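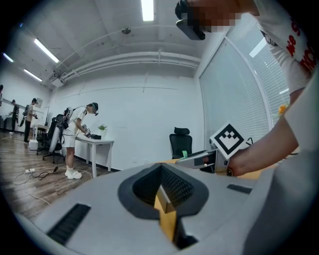
Yellow finger in the funnel, second unit being held up on the right with the marker square on top.

Hand-held gripper build, shared workshop - finger material and marker mount

Wavemel
30 July 2024

Following on from my February post, which had got too long to be any use. The hand-held grippers are at the stage where they can be picked up and used, and I'd like opinions before I print the next set of shells.

Where it stands:

Body is printed grey, sanded and left matt. The mouth is a soft-cornered funnel with a black ridged grille on the inner wall. Fingers are the yellow-orange ones. Black ribbed pads are set into the shell either side of the mouth. The marker sits on top on a screwed plate so the tracking software can work out where the hand is.

Weight of my current one is 337 g without the cable. The target was under that but I added ribs inside the shell after the first one split along a layer line.

Three things I haven't settled:

Finger material. The flat finger is stiff enough to pick up small boxes but it skates on anything glossy.

Marker plate. I get dropouts when the wrist rolls over past a certain point. I could tilt the plate or make the marker bigger.

Cable. It comes out at the back at present and I keep catching it on the bench.

Budget for the whole build was 600 pounds and I am close to it, so please don't suggest anything with a machined part in it.

Sovberg

Looks tidy. On the fingers, I would leave the core as it is and glue a thin silicone sheet on the gripping face. I did this on a bench arm two years ago and it is still on. Roughen the plastic first with 120 grit and wipe it down with alcohol. Ordinary superglue won't hold silicone, you need the primer that goes with it.

The cable I would clip to the forearm with a loop of hook tape and leave a bit of slack at the wrist.

Brinham

I don't agree about the silicone. It picks up dust and after a week in a workshop it is worse than bare plastic unless you wash it. Print the face in TPU with a shallow texture and key it into the finger with a dovetail. Then it can be swapped when it wears.

Also, what is the wall thickness on the shell? If it split on a layer line the ribs are treating the symptom. Turn the part round on the bed so the layers run along the handle.

Wavemel

Wall is 3 mm. I can't turn it round without supports all the way through the funnel, and I tried that once. It took longer to pick the supports out than it did to print.

Dovetail is a good idea though. There should be room for one if I make the base of the finger a bit deeper.

Sovberg

Dust is only a problem if you cut things in the same room. I wash mine under the tap and it takes a minute. TPU is slippery on glossy card whatever texture you put on it, I have tested this.

Brinham

Which TPU? There is a big difference between 95A and the softer ones. 95A is hardly rubber at all.

Sovberg

95A, as it happens. My extruder chews up anything softer.

Brinham

Well then.

Cheng

Coming at this from the tracking side as I've had the same dropouts.

Don't make the marker bigger yet. A bigger plate sticks out further and you start knocking it against shelves, and once it has had a knock the offset is wrong and you won't notice until you look at the data. Tilt it a few degrees towards wherever your camera normally is and see how much that gets you.

Check the following as well:

White border all the way round the pattern. If somebody has trimmed it to fit the plate, detection gets much worse.

Matt print. Gloss paper or laminating film under tube lights will give you a white streak straight across the pattern at certain angles. You have fluorescent tubes across that ceiling and what looks like strong light at the window, so I would look at this first.

Shutter speed. If the dropouts come when you move quickly it is blur, and the angle has nothing to do with it.

Wavemel

Border is complete. The print is on ordinary paper stuck down with spray mount, so no gloss. I had not thought about blur. I'll do a slow roll and a fast roll with the same start and end and compare them.

The blinds stay closed for the tracking work in any case. With them open the exposure hunts.

Brinham

If you are on auto exposure that is your problem right there. Fix it. Fix the white balance while you're in the menu.

Cheng

Agree with fixing the exposure. I'd do that before reprinting anything.

One question about the backpacks. Are you taking power for the grippers from the pack or are they on their own cells?

Wavemel

From the pack, 5 V on a thin lead down the arm. Cells in the handle would get rid of the lead but they put the weight in the wrong place, and I'd need to get at them for charging. The pack is heavy enough already. After twenty minutes bent over a table you do feel it.

Sovberg

Raise the table. Cheapest fix there is. Blocks under the legs.

And do something about the floor while you're at it. There's a power strip out there with cables in a tangle round it, and people are standing about in headsets. Rubber cable cover is sold by the metre.

Wavemel

Fair point on the floor. Cover ordered. I had been meaning to run a drop from the ceiling but that means getting permission to fix to it.

The table legs are too thin for blocks, I wouldn't trust it. I'll see if the workshop has a taller one going spare.

Wavemel

Update. Exposure fixed at a short shutter, gain up a bit to make up for it. Fast roll now tracks as well as the slow roll did. Both still drop out at the far end of the roll, so part of it was blur and the rest is angle. I've tilted the plate 8 degrees on a printed wedge and the dropout comes later. Good enough for me to leave the marker the size it is.

For the fingers I am going to do one of each, silicone on the left and a TPU face on the dovetail on the right, and use them until one gets on my nerves.

Brinham

Use the soft TPU for it or the test means nothing.

Sovberg

And prime the silicone properly or the test means nothing.

Cheng

Could you post the wedge file? My plate has the same hole spacing, I think.

Wavemel

Will do once I've taken the sharp corner off it. What's your spacing, centre to centre?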